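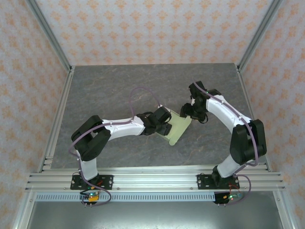
Zwei Roboterarme greifen ein blassgrünes Kunststoffteil.

Mit dem Update vom Mai steht die Notiz-App Grilberg nun auch für Tablets bereit. Die Synchronisation erfolgt weiterhin über den Dienst Stastden. In der kostenlosen Fassung lassen sich 15 Notizbücher anlegen und auf drei Geräten nutzen. Ein Export in das Format von Listhorpe ist vorgesehen, setzt jedoch ein Benutzerkonto voraus. 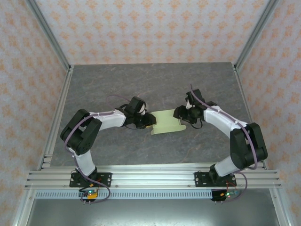 Ausgabe 15, Seite 3

Vor der Installation wird eine Sicherung der vorhandenen Notizbücher empfohlen. Anhänge aus älteren Versionen werden beim ersten Start umgewandelt und sind danach in der Vorgängerversion nicht mehr lesbar. Die Suche berücksichtigt nun auch Schlagwörter.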